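Progress Report to the Michailidis Fund
Sarnico Handling Project: Equipment Planning
Submitted 12/12/25 by Angus Sheehan, Project Manager

Equipment spending in this period was held to the approved plan. Of the 146 line items in the original purchase list, 17 remain open, most of them spare grippers, cable guides and replacement mounting hardware. Quotes for these have been requested from Condia and Wavow. Condia has given a delivery time of 16 weeks, and Wavow has yet to reply.

Work on the two-arm station continues with food items on plates. The project team has asked that the second station be budgeted to the same layout, so that programs can be moved between the two without changes to the mounting positions.
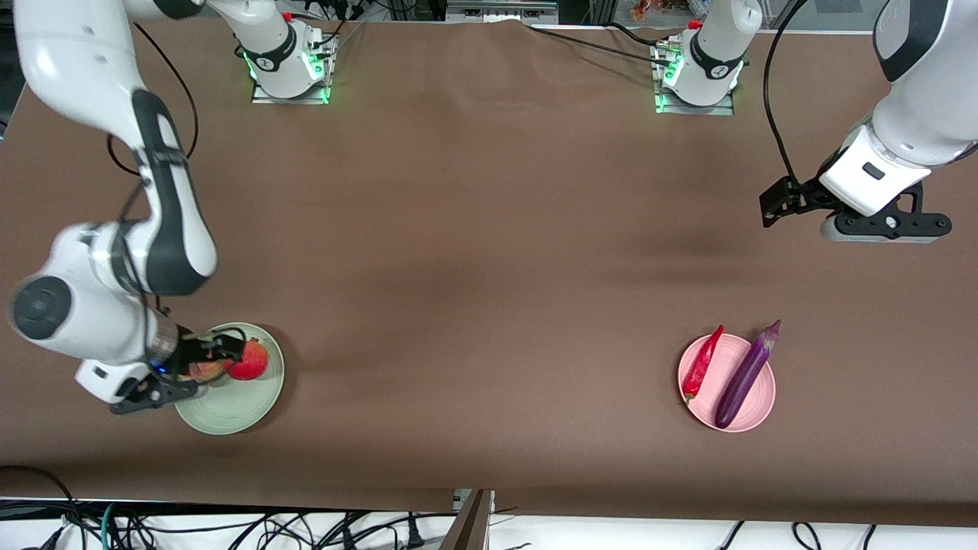
Two-arm station, with the right gripper at the green plate and the eggplant and chili pepper on the pink plate.

The budget for the second station does not yet include cable management. We propose to add it as a separate line, paid for from the unspent travel allowance. No increase in the total award is requested.

Two decisions are needed from the Fund before the December order can be placed:

Approval to move the travel allowance to equipment.
Agreement that spare grippers may be bought from a single supplier.

The revised budget table is attached as Annex 13.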